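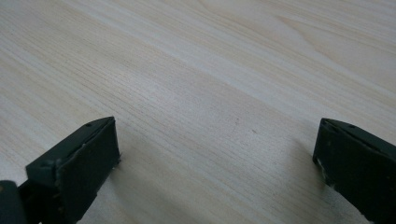
Keith Dunstan wrote to ask if he could try the grippers himself at our open day or if he'd be stuck watching. You can try them, Keith! Bring both hands, you'll want them.

What will I be doing?
Mostly small stuff on the table, like a little ball and a zippered plastic pouch. I thought it'd be easy – it took me 11 tries to get the hang of it.

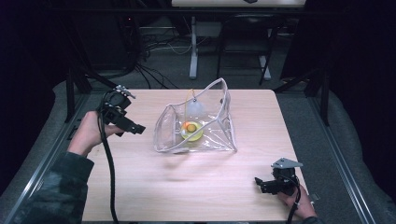
Go slow on your first try and keep an eye on the cables.

Can kids come?
Yep, ages 4 and up, with a grown-up.

Do I need to sign up?
Nope, just come by our place in Walville.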